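Robots and Things Going Wrong – Handout 4
Cables, and the afternoon we lost a grip

We ran out of time before I got to the cable story, so it's written up here. Please read it before the lab, because I'm going to ask you to plan your own cable run and I'd like it to be better than my first one.

Some of you have already had a go on the Slaoui bench, so you know the job: you hold a gripper in each hand, you pick up small stationery and put it in a cardboard pot, and the software (Dekex, in our case) records how far open the jaws are the whole way through. A robot learns from those recordings later. All very gentle, no big motors swinging about, and I think that's exactly why we got careless.

What happened was this. We were 38 recordings into a session in July and everything looked lovely on the screen. Then I played a few back and saw that the left gripper, according to the log, had never closed. Pens went up in the air and came down in the pot, and the jaws were supposedly wide open the entire time! The last good value had simply been repeated, line after line, for 2000 lines in the worst file.
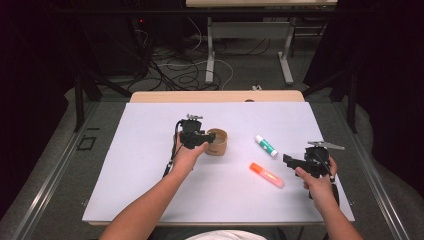

My first guess was the software, naturally. I spent a good hour blaming Dekex, reinstalled it, and got one perfect recording, which convinced me I was a genius. The next one was rubbish again. It only went wrong when the person reached across to the far side of the board, and I missed that because I was testing with my elbows tucked in, sitting nicely, like no real operator ever does.

The fault was in the cable. Reaching far pulled it tight at the plug, one contact let go for a moment, and the reader program kept handing over the old number without a word of complaint. So there are two faults, really – a mechanical one that starts the trouble and a software one that hides it. In the exam I want to see you separate those. Lots of people last year wrote "loose cable" and stopped.

Now the safety bit. On the Porkurwood arm next door, the same sort of frozen reading goes to a machine that squeezes. If it thinks the jaws are still open, it carries on closing. Drurnetti grippers have a force limit of their own, but don't lean on that when your fingers are nearby. Stop the arm first, then touch the plug.

For the lab, then:

Leave a slack loop at the wrist and fix the cable to the handle, so the plug never takes the pull.
Before recording, stretch to all 4 corners of the board, opening and closing as you go, and watch the number move.
Make your reader raise an error if 6 readings in a row carry the same timestamp. (The same value is fine, a still hand does that.)
Play back your first recording before making the second.

Bring your sketch of the cable run on paper. Pencil is fine, and I'll have tape and ties at the front.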